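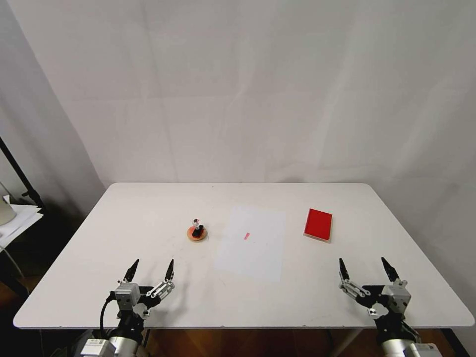 Page 20

Section 2: Setting Out and Clearing the Table

2.1 Scope of this section

This section applies to the white rectangular table supplied under the Cetmont range and to the plain backdrop cloth which hangs behind it. It covers the preparation of the table top, the placing of a sheet of paper and small articles upon it, and the clearing of the table at the end of a sitting. Assembly of the table is dealt with in Section 1. Replacement cloths and fixings are listed in the Rulness accessories sheet.

2.2 Before you begin

1. Check that the table stands level and does not rock when pressed at each corner. Adjust the feet if necessary (see 1.4).

2. Wipe the table top with a soft, slightly damp cloth and dry it at once. The finish is matt and will show smears under strong light.

3. Check that the backdrop cloth hangs freely behind the table. Light vertical folds are acceptable. Heavy creases should be removed before the cloth is hung.

Caution: Do not iron or steam the cloth while it is hanging.

Caution: Do not use bleach, scouring powder or solvent on the table top. Damage caused by these products is not covered by the Tiwari service agreement.

2.3 Placing the paper

4. Take one sheet of plain white paper and lay it flat on the table in the upright position, with its short edge towards the user.

5. Smooth the sheet from the centre outwards with a clean, dry hand. If a corner lifts, replace the sheet. Adhesive tape must not be applied to the table top.

6. Leave a clear margin on both sides of the sheet for the articles described in 2.4.

Note: The paper is a slightly brighter white than the table top. Users who have difficulty in seeing the edges of the sheet may substitute a pale grey or cream sheet of the same size.

2.4 Placing the articles

7. Set the small round article to the left of the sheet. Where the article has a flat base and an upright stem, the base should lie flat on the surface.

8. Set the red rectangular article to the right of the sheet, glossy face upwards. Its long side should run from front to back. A slight angle is permitted.

9. Any very small item, such as a short stick or marker, may be laid on the sheet itself, where it can be found easily.

10. Confirm that no article overhangs the edge of the table. The corners are rounded, and articles placed close to them are more readily knocked to the floor.

Note: Articles exceeding 1,000 grams should be lowered into place and should not be slid across the surface.

2.5 Lifting and moving a round article

Round articles are liable to roll. They should be gripped at the sides and raised clear of the table before being moved in any direction. The red article may remain in its place during this step, provided that it does not obstruct the path of movement.

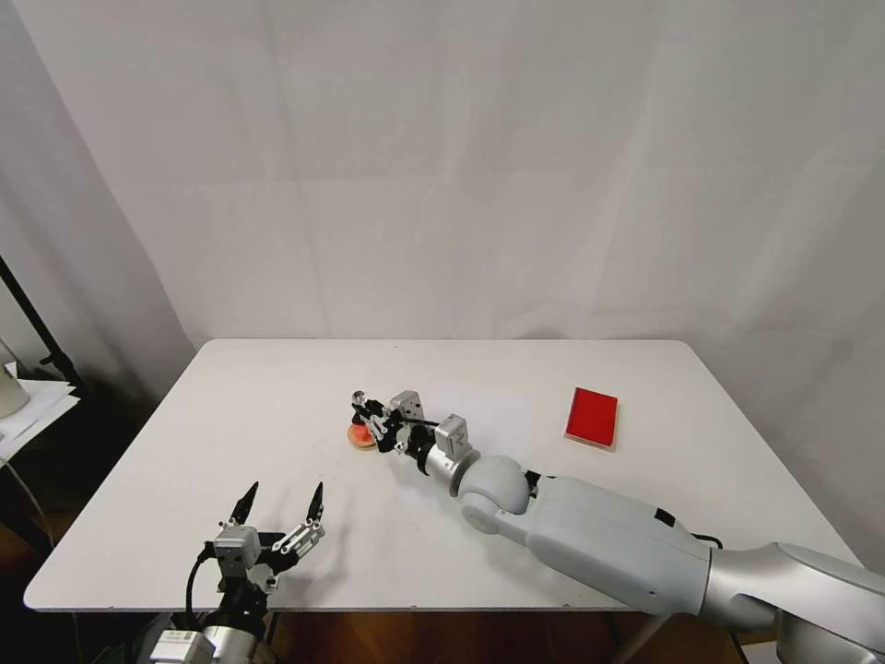 Fig. 2. Round article held above the table, red article at rest.

11. Hold the article firmly, without squeezing. Soft articles may bruise or mark.

12. Lower the article until it touches the surface, and release it only when it is steady.

Caution: Do not drop or roll articles on to the table. Repeated knocks will mark the finish.

2.6 Clearing the table

13. Remove the round article first, then any item lying on the paper, then the red article.

14. Lift the sheet by two opposite corners. Store it flat if it is to be used again.

15. Wipe the table top as in step 2 and inspect it for scratches, in particular along the front edge.

16. Return all articles to the storage tray. Where a Guverer tray is in use, the heaviest article should be placed at the bottom.

Marks which cannot be removed by wiping should be treated with the cleaning paste, part 462, in accordance with the directions on the tube. The paste must not be used on the backdrop cloth.

For care of the cloth, see Section 3.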